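The Quiet Pleasures of Pink Dough

Anyone who thinks play dough is for preschoolers should spend a Friday evening at Winditz, where 11 grown adults were happily rolling, pinching and squashing when I walked in. I meant to stay for 30 minutes. I stayed for two hours, and I went home with dough under my nails!

The recipe is as plain as they come: flour, salt, water, oil, a little cream of tartar and a drop of food coloring. What you do with it is up to you. Some people go straight for animals (I saw a very decent hedgehog). I got hooked on portioning, which means taking one batch and dividing it by eye until the sizes look right to you.

A tray makes all the difference. A raised rim keeps everything together, and pink on dark gray is a lovely thing to look at while you work.

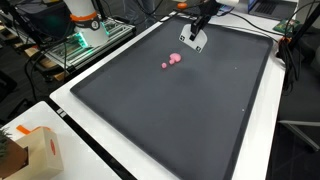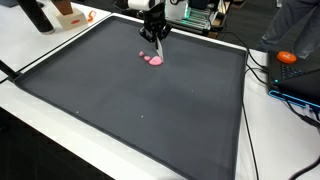
Gobnait Tully would skip the tray altogether and go straight onto a floured board, and she thinks store-bought dough is too soft to cut cleanly anyway. Her advice is to knead in an extra spoonful of flour and let the ball rest, covered, before a blade goes anywhere near it. I tried it at home on Sunday's batch, and the edges came out much crisper. Mine is in a jar in the fridge now, waiting for the next round.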